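Linen Room and Folding Tables: Progress Report to the Granov Fund
Second report, covering October
Submitted Nov 9, 2019

Since our first report the linen room at the Staltuvstead bathhouse has stopped being a cupboard with ambitions. The old shelving has gone, the wall behind it has been plastered and painted, and the damp patch we described last time as "minor" has been dealt with by someone who did not agree with the word. The cost came out of contingency and is shown at the end.

Towels

The Fund paid for 350 new towels to replace a collection that had grown by accident and went through every shade of grey. Delivery came in two lots from D'Amico. The first was correct. The second had been packed for a hotel, and went back. The right one arrived the following week, minus a delivery note, so the paperwork is still catching up with the cotton.

We chose pale green over white after a long meeting that could have been a short one. White shows everything and gets borrowed. The green has a decent pile for the price, and bathers have been polite about it, which for Staltuvstead is high praise. One regular has asked whether they come in brown.

Folding has taken up more of our time than the application suggested it would. We had put it down as a single line under "training". There are, we now know, strong feelings in this building about thirds versus halves. The agreed method is to lay the towel out flat, bring one end over to make a straight crease, smooth it from the crease outwards, then fold again to shelf width. A towel that has rucked up in the middle is opened out and started again, however close it is to closing time.

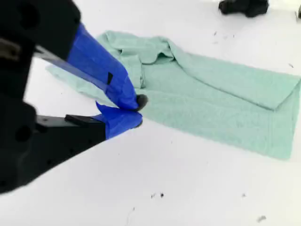

Mint-green towel on the white table, one flap folded over and a ruck still to come out.

The shelves were built to fit the folded size, with a finger's width to spare. This was either good planning or luck, and we have claimed it as planning in the minutes. Stacks are kept to 15 high. Any more and the top ones slide off behind the door, where they are found by the morning shift and taken personally.

Tables

Grerkow supplied the folding tables. We asked for a white top so that lint, grit and stray threads would show up before they were folded into something clean. It does this very well. People who were happy for years with the old brown table now wipe down between batches, and some of them have started to mention it to each other.

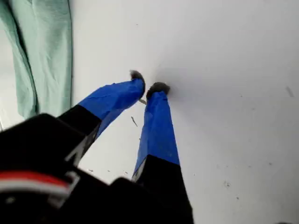 The wiping routine is a damp cloth at the start of a shift, a dry one between loads, and a proper wash-down at night. We tried a lint roller for a few days and it made an enemy of everybody. The tops have picked up some marks already. Grerkow's advice was a mild cleaner and patience, and we have the cleaner.

Table height was the other question. The standard height suited half the staff and gave the rest a bad back, so one table has been raised on blocks. Proper adjustable legs would be better and we have asked for a price.

What has slipped

The labelling of the shelves is not done. The labels were printed, but with "bath sheet" and "hand towel" the wrong way round, and they are being reprinted at the printer's expense after a frank exchange of emails. The stock book is up to date as far as the letter the last person stopped at. We expect to finish both before the next report.

The old towels have been sorted. The better ones went to the animal shelter, which was delighted, and the worst were cut up for rags. We kept 7 for the boiler room on the grounds that the boiler room is not fussy.

Money

We have 2400 left of the grant after the towels, tables, shelving and plastering. Most of it is set aside for a second set of shelves along the back wall and for the adjustable legs, if the quote is one we can read sitting down. The plastering overspend has been met from contingency, which is now empty. We would be grateful if nothing else got damp.

We would like the Fund's agreement to move the unspent signage money into shelving. A revised budget is attached, along with the invoices we have and a list of the ones we are still chasing.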